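Where Old T-Shirts Go: A Term Project on Clothing Donation in Dondamley

Last updated: Mar 12, 2021

I picked this topic because of my own closet. I moved into residence with three garbage bags of clothes, wore maybe a third of them, and in June I hauled the rest to the donation bin behind the grocery store and felt great about it for a whole afternoon. Then my roommate asked me where it all goes. I had no clue! So when we had to choose a local question for the term project, that was mine: what happens to a T-shirt after somebody in Dondamley gives it away?

My plan was to follow the clothes through two places. The first was Cultanum, the thrift shop on the main street, which takes bags at the back door five days a week. The second was Sumex, the sorting depot out past the rail yard that buys whatever the shop can't sell. I did 28 short interviews with people dropping off bags, spent a lot of hours at the sorting tables, and went through the shop's donation log for the season (it's a paper binder, and my handwriting is nicer than theirs, which is saying something).
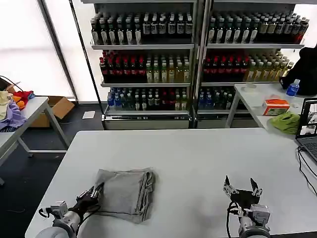
The log was the best and the worst part of the project. It lists 2,818 bags for the season, but a "bag" can be a tiny grocery bag or a monster lawn-and-leaf sack, so I couldn't turn that into a weight no matter how I tried. I wasted most of a week on it. In the end I stuck to bags as my unit and moved on, and my supervisor, Wendelin Kofler, was fine with that as long as I said so clearly. So I'm saying so clearly.

At Cultanum every bag gets dumped out and gone through by hand. Shoes go one way, linens another, and clothes get a quick look at the collar, underarms and hem. Anything with a working zipper and no holes usually has a shot at the racks. Plain T-shirts have it the hardest. There are just so many of them, and a new one costs so little that shoppers won't pay much for an old one. Shirts from fun runs, staff picnics and hockey tournaments almost never sell, unless they're old enough to be funny.

I'd assumed the people dropping off bags would know some of this. Mostly they didn't. Nearly everyone I talked to thought their clothes would be worn by somebody in town. A few guessed overseas. One man told me he figured it all got turned into insulation for houses, and he wasn't totally wrong, but we'll get to that.
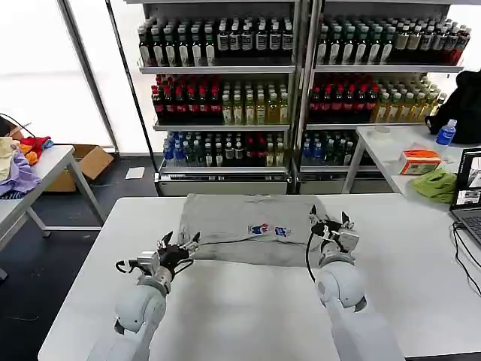
Is it still worth donating a T-shirt with a stain on it?

At both places I was told to put it in as long as it's clean and dry, and the stain only decides which pile it lands in. Damp is the real problem. One wet towel can turn a whole bag musty by the time it's opened, and then the good stuff gets tossed along with the bad.

The piles at Sumex are where it got interesting for me. Cotton that's too worn for wearing gets cut into wiping rags for garages and print shops, and T-shirts are perfect for that because they soak things up and don't leave much fluff behind. Buttons and zippers have to come off first. Blends and knits go to Turunen, a company that shreds them into a grey fibre used for furniture padding and, yes, some insulation. I brought home a handful of the fibre in a sandwich bag and my roommate thought it was dryer lint.

I also tried a small test of my own. I got permission to set aside 80 T-shirts from the shop's intake and grade them myself using their checklist, and then one of the regular sorters graded the same shirts without seeing my sheet. We disagreed a lot! I was way too generous about collars. Where I wrote "good, slightly faded", she wrote "rag". She also spotted pinholes near the hem that I'd missed completely (they come from rubbing against jeans buttons, apparently). I don't think my grades are much use as data, but it did teach me that sorting is a skilled job, and I'd walked in thinking anyone could do it.

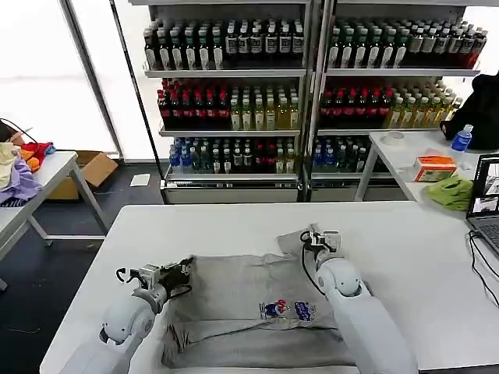 Figure 3. Grey T-shirt with a small cartoon print, partly folded on a white table.

If I did this again I'd change a few things. I'd weigh the bags, obviously. I'd do the interviews in more than one spot, as the back door at Cultanum only gets people who already like the shop enough to drive there, and the grocery store bin might give a pretty different crowd. I'd also start on the binder sooner.

As for my own closet, I've been buying less — partly from guilt and partly from being broke. My two worst shirts are cut up under the kitchen sink now and they make very decent rags. I've offered to leave my interview notes with the department in case somebody wants to pick up the grocery bin question next year, and the grading sheets are in the appendix, collars and all.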